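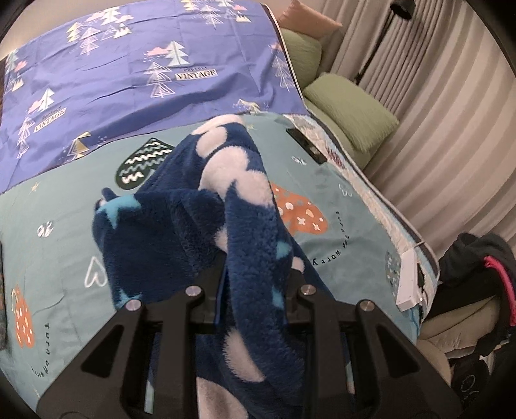 Did Clorero's fall show at the Zollow sell out in 10 minutes?
The band's page says it did, but the venue hasn't confirmed it and tickets were still on sale that afternoon.

Gayan, I'm putting the question at the top like that because it has come up under three different subject lines now and I'd like it in one place in the archive. Replies to your points are in between.

On 4th August, Gayan Amarasinghe wrote:
> Just to share the good news for those who missed it. The Zollow date
> went in 10 minutes flat, all 778 seats. That makes it the fastest
> sellout they have ever had, and this with no new album out! The
> promoter says a second night is being looked at.

778 is the number of seats in the room. It is not the number that went on sale. The fan club presale took a block, the promoter holds a block, and there's always the row along the side balcony that turns up a week before the show as "production releases." If anybody knows how many tickets were in the public sale, please post it. Without that figure the 10 minutes doesn't tell us much. You could sell out a phone booth in 10 minutes.

I also bought mine at lunchtime. Two seats, left side, face value, from the venue's own page and not from a reseller. I had two browser tabs open by mistake and both of them offered me seats. Maybe those were returned carts. The sale opened at nine, though, and that's a long time for a cart to sit there.

As for fastest ever, I was on this list for the Jelau tour, and we were told the same thing then. The April warm-up show was supposed to have gone in "moments," and I stood at the back of that one with plenty of room to put my coat down.

> Also it is now confirmed that they will play Paper Orchard in full,
> all 17 songs, in order. Source is the interview that Jelle Michiels
> translated for us last week.

I went back and read Jelle's translation again. It's a good one and I'm grateful for it, but what the drummer says is that they have "talked about" doing the record and that he'd "need to learn half of it again." I wouldn't call that confirmed. Jelle, if the original is any stronger than your English, please say so.

There's a practical problem too. Paper Orchard has 17 songs only if you count the 2 bonus tracks on the import, and one of those has a string part they have never played on stage. The venue has an 11 pm curfew. With a support act and the usual long talk before the encore, I can't make it fit.

> I think we should believe them for once and be happy.

I'm happy. I have tickets. I'd still like to know what I paid for, and the last time this list decided something was confirmed, people booked trains for a guest singer who never came. 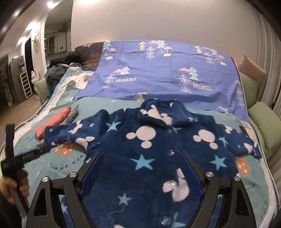

THE SECOND NIGHT

The only thing I can find is one line from Jayasinghe, the promoter, saying they are "aware of demand." Every promoter is aware of demand. The Zollow's calendar has a private booking on the night after and nothing listed the night before, so if there is an extra date it would probably be the earlier one. Please don't buy from resellers on the strength of this. Prices there were already three times face value when I looked, and a second date would bring them down in an hour.

If somebody gets a reply from the box office, post the whole text with the name of whoever answered. I wrote to them myself and have only had the automatic one so far.

Jelle, do you still have the audio of that interview?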